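Kapitel 3: Hintergrund und Tisch aufbauen

So, die Tasche vom Skitton ist ausgepackt, und jetzt wird's endlich gemütlich. Ich baue das Ding seit letztem September ständig auf und ab und schreibe euch einfach auf, wie es bei mir am schnellsten geht (die beiliegende Faltkarte dürft ihr gern trotzdem lesen!).

1. Beide Standfüße ganz ausklappen und die Rändelschrauben nur handfest anziehen.

2. Querstange zusammenstecken. Sie ist 347 cm lang, also vorher kurz schauen, ob die Zimmerdecke, die Lampe und der Schrank das mitmachen. Bei mir war es die Lampe.

3. Den schwarzen Stoff auf die Stange ziehen, Saum nach hinten, und die 12 Klemmen gleichmäßig verteilen.

4. Tisch davorschieben, aber bitte nicht bis an den Stoff! Ich lasse immer eine gute Armlänge Platz, dann verschwinden die Falten fast von selbst im Dunkeln.
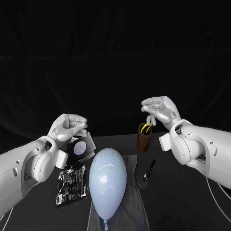
Abb. 3.1: Dunkelgraue Tischplatte vor schwarzem Vorhang

Hinweis: Schwarzer Stoff zieht Fusseln an wie verrückt. Fusselrolle drüber, bevor er hängt — oben kommt man später nur noch mit der Leiter ran.

5. Die beiden Gukar-Leuchten links und rechts aufstellen, leicht nach unten geneigt. Auf Stufe 2 anfangen und erst dann heller drehen, wenn das Motiv wirklich absäuft.

6. Belichtung fest einstellen. Lasst ihr die Automatik an, macht sie euch aus dem schönen Schwarz ein müdes Grau, und ihr sucht den Fehler ewig beim Stoff.
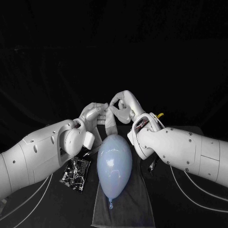
7. Probebild machen und auf dem großen Bildschirm anschauen, nicht auf dem kleinen Display hinten. Ist der Hintergrund noch zu hell, dreht die Leuchten ein Stück weiter nach vorn, weg vom Stoff. Meistens reicht das schon.

ACHTUNG: Standfüße immer beschweren! Zwei Sandsäcke liegen bei. Ich war einmal zu faul dazu, und dann lag die ganze Stange samt Stoff auf dem Tisch.

Bei hellen, glänzenden Motiven habe ich lange mit Reflexen gekämpft. Mein Tipp wäre Backpapier vor der Leuchte, mit etwas Abstand.

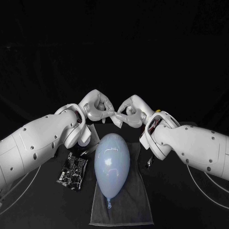 Veerle Segers meint dazu, Backpapier werde ihr zu schnell wellig, sie nehme lieber einen alten weißen Duschvorhang und stelle die Leuchte dafür weiter weg. Habe ich ausprobiert, klappt prima, braucht nur mehr Platz.

8. Kleinteile zum Schluss. Alles Flache und Dunkle leicht schräg ins Licht legen, sonst sieht man vor Schwarz nur Schwarz. Glänzende Folie knipse ich immer mehrmals aus leicht anderen Winkeln.

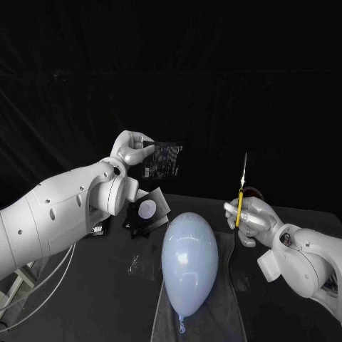

Abb. 3.2: Kleines dunkles Tütchen mit weißem Etikett, daneben quadratische Karten mit rundem Aufkleber

Zum Abbau den Stoff aufrollen, nie falten. Weiter geht's in Kapitel 4 mit der Adach-Fernbedienung, dafür bitte schon mal zwei AAA-Batterien bereitlegen.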